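### 3.2 Storage of small tools on shared surfaces

Households in the Masard sample kept measuring and fastening tools in one of two ways: in the molded case supplied at purchase, or loose in a drawer. Of the 448 items logged, 108 were cased. Cased items were returned to the same surface more often than loose ones, and they were usually set down parallel or at a slight angle to the nearest wall. Following Ankrah and Owusu, we treat the case and its contents as a single item unless the lid is open. 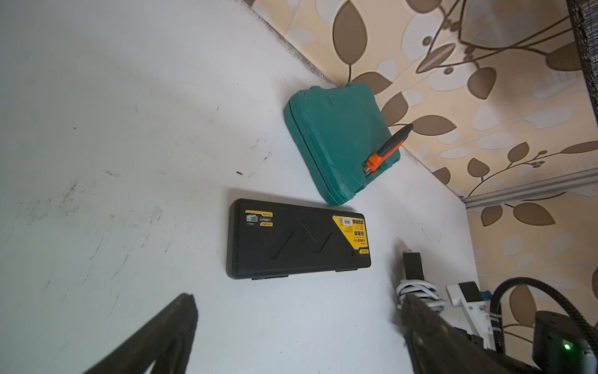 **Figure 4.** Two closed cases and a hand tool on a white tabletop beside a papered wall.

The arrangement in Figure 4 was coded as three items. The green case lies close to the wall, with the orange and gray tool resting against it; the long black case, which carries yellow labels, is coded separately. Contact between a loose tool and a case was recorded as "leaning" and did not count as storage. Labels were used for identification only where the print was legible to both coders. Disagreements, 20 in all, were settled by a third coder (K. Aidoo) before the August analysis.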